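À propos de Lustance
Conseil en achat et en planification d'équipements robotisés

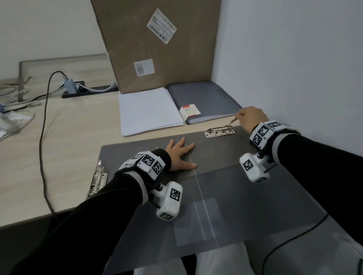

Saisie de gestes au poste : manipulation d'une pince métallique, modules de caméra aux deux poignets.

Lustance aide des ateliers, des services administratifs et des centres de formation à préparer l'achat de leurs équipements d'automatisation. Nous intervenons avant la commande, au moment où il faut arrêter un périmètre, un budget et un calendrier. Nous ne fabriquons pas de robots et nous ne touchons aucune commission des fournisseurs.

Notre travail commence au poste. Nous relevons les gestes tels qu'ils sont faits, avec les objets du client : pinces, chemises, feuilles, boîtes. Une tâche manuelle qui paraît simple sur un cahier des charges peut demander deux mains, un appui et une force que beaucoup de préhenseurs du commerce n'ont pas. Le relevé sert ensuite à rédiger les exigences techniques et à écarter les matériels inadaptés.

Ce que nous chiffrons
Un devis de fournisseur couvre en général la machine et sa mise en service. Nos budgets comprennent aussi les supports, les câbles, l'alimentation électrique, le stockage des données, les pièces d'usure, la formation et les heures d'arrêt pendant l'installation. Chaque ligne porte une source et une date de validité. Les postes incertains sont présentés sous forme de fourchette, avec l'hypothèse retenue.

Nous distinguons deux enveloppes – l'achat et l'exploitation – parce qu'elles relèvent rarement du même responsable chez nos clients.

Nos outils
Pevness est notre base interne de prix et de délais. Elle contient 2601 références, des capteurs aux tables de travail, et elle est mise à jour chaque année en juillet. Filletti est la grille que nous remettons au client pour comparer les offres reçues. Elle s'ouvre dans un tableur ordinaire et reste sa propriété après la mission.

Pour les essais de manipulation, nous travaillons avec l'atelier Xiong. Un protocole type prévoit 500 répétitions par tâche. Lors de la dernière campagne, 497 enregistrements ont été retenus pour l'analyse ; les autres figurent en annexe du rapport avec le motif du rejet.

Travailler avec nous
Une première demande peut tenir en une page : la tâche concernée, le volume annuel, la surface disponible et la date à laquelle le budget doit être voté. Nous répondons par une proposition à prix fixe. Les frais de déplacement sont indiqués séparément.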